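Towel cell at Girier runs again after wrist camera service

Zarnholm, 18/02/2022. The small textile cell in the test hall of the Girier laundry works is back in operation after a service of its arm. The work was done by Margit Solheim and Uriel Ibarra of the maintenance group. It concerned three points: the camera at the wrist, the cables, and the rubber on the gripper fingers.

The cell stood still for 7 days. According to Ms. Solheim, the arm itself had no fault. The trouble was in the focus of the wrist camera, which had been set for hard parts at a longer distance and was never changed when the cell was moved to cloth. 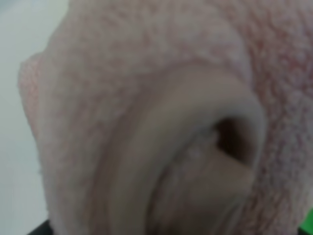 Rarnero, the company that supplies the control software, asked for a new setting of the lens and of the approach height. Mr. Ibarra made the setting with the cloth already between the fingers, and this takes patience. At such a short distance the nearest folds of a pink cloth stay soft in the view, while the pile farther to the right is easier to read. The flat hem is a good mark for the software, but it can roll itself into a tube, and the dark hollow inside can be taken for the edge of the cloth. The group has therefore raised the point where the arm stops and looks, before it goes down to grip. The old value is kept in the cell book, in case hard parts come back.

The second point was the cables. The old ties near the wrist were removed, and the lines now have more free length, so that the wrist can turn to both sides without a pull on the plugs. Vinzenz Zürcher, who plans the shifts in the hall, would prefer a closed cable guide. It was ordered from Fuchs and is expected before the end of the month. Until then the operators must look at the cables at the start of each shift and must not start a fast program.

The finger rubber was changed on both sides. It had become smooth, and thin cloth was slipping out during the lift. The new rule is a change after 600 grips on thick cloth, or earlier if the surface shines. For thin cloth the group has not yet fixed a number. The first check will be made after 200 grips.

For the tests after the service, the fingers go straight down and seem to pinch the cloth in the middle, with other small objects left on the white table. Mr. Ibarra wants it so, as the camera should learn to ignore a can or a box in its neighborhood.
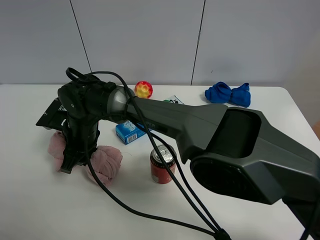

Next steps

Rupert Nägeli will take over the daily checks from Monday. Questions about the lens setting go to Ms. Solheim, and spare finger rubber is kept in the cabinet beside the hall office. The cell can be booked again for half days, but not in the evening, until the cable guide is mounted.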